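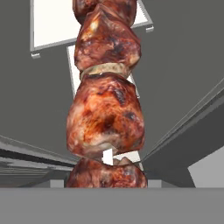 Skewer Cell at Rivivel Returns to Service With Revised Setup

Automation and Maintenance Bulletin, 9/9/21

The robotic skewer cell on the cooked meats line at Rivivel has been returned to service following a full revision of its setup. The work covered the gripper, the camera position, the simulated model of the cell and the daily care schedule. Staff who operate the cell or clean around it are asked to read this item in full, as several of the former instructions no longer apply.

The cell takes roasted skewers from the cooling rack and places them in trays for packing. It was installed last December under the Fusholm program and ran well on the smaller products. Difficulties began when the large-cut skewer was added. The pieces of meat on this product vary a good deal in width, and an onion ring between two pieces can shift the point at which the fingers close. In a review of 298 failed picks, Dzifa Sarpong of the Process Engineering Office found that 167 had occurred when a finger met the widest piece before reaching its programmed position. Most of the others were traced to glare from the overhead lights, which the camera had read as part of the product.

Revising the model first

The department decided to correct the simulated cell before making any change on the floor. The earlier model had represented each skewer as a smooth cylinder of even color. This was sufficient for checking the reach of the arm, and it allowed the first programs to be written on schedule, but it gave the vision software very little to learn from.

Yolotzin Xolalpa rebuilt the product models over the summer. The new skewers have separate, uneven pieces with browned and charred surfaces, and their outlines bulge and narrow as those of the real product do. The ceiling lights were also entered in the model. Their position matters to the camera a great deal more than had been assumed, particularly when the view is taken from a low angle and the product stands in front of a light panel.

The revised setup was then run through more than 1,000 simulated picks. Parts of the cell that do not affect handling were left as plain gray shapes to keep the computing time down. Ms. Xolalpa has asked that they remain so. Requests to add finish or color to the surrounding structure should be sent to her with a statement of what the change is meant to test.

Changes to the cell

Refugio Pacheco and Baltazar Nava carried out the mechanical work. The following changes are now in effect.

The finger pads have been replaced with a softer, deeper type supplied by Ponce. The old pads must not be refitted, even for a short run, as the closing position has been changed to suit the new ones. Remaining stock of the old pads has been removed from the parts cabinet.

The camera bracket has been moved to the infeed side and tilted down. Two dowel pins now fix its angle. If the bracket is removed for any reason, both pins must be seated before the clamp screws are tightened. A bracket held by the screws alone will pass the startup check and then drift during the shift, a fault that took Mr. Nava the better part of two days to find.

The closing speed has been reduced to 80 percent of its former setting for the large-cut product only. Other products keep their existing speed. The setting is tied to the recipe, and operators should not adjust it from the pendant.

The gripper cable now runs through a guide on the outer side of the wrist. The former route allowed the cable to rub against the cover plate when the arm turned back toward the rack.

Daily care

At the start of each shift, the operator is to inspect both finger pads for cuts, hardened grease and loose edges. A pad with a cut of any size is to be replaced. Pads are changed as a pair, and the used pair is returned to the maintenance office in the bag provided, with the cell name and the shift written on it.

The camera window is to be wiped with the approved cloth before startup and again at the midshift break. Paper towels scratch the window and should be kept out of the cell. After wiping, the operator runs the reference check using the molded test skewer stored on the hook beside the control cabinet. Should the check fail twice, the cell is to be stopped and maintenance called. Repeating the check until it passes has been a common practice on the line, and it is to cease.

Washdown crews should note that the bracket and its pins are now covered by a hood. The hood stays on during washdown and comes off afterward so that the space beneath it can be dried. Water left under the hood was the cause of the one stoppage recorded since restart.

Model and cell to be kept together

Under the former arrangement, changes made on the floor were often not carried back to the simulation, and by the spring the two differed in the position of the rack, the length of the fingers and the height of the tray. The maintenance office and the Process Engineering Office now share a single change sheet, kept in the Astora folder. Any change to a bracket, pad, light or stop must be entered on the sheet by the end of the shift in which it is made. Ms. Xolalpa will update the model and initial the entry.

This rule includes lighting work done by outside contractors. Sylvie Cormier of Plant Services will notify both offices before any ceiling fixture near the cell is moved or replaced — a change of lamp type is to be treated in the same way.

Training

Short sessions on the new pad change and reference check are being held at the cell for all three shifts. Supervisors should send names to Ms. Cormier. Operators who have not attended may run the cell but may not change pads or remove the camera hood. Printed copies of the revised instructions are in the document rack by the line office, and all earlier copies should be handed in there.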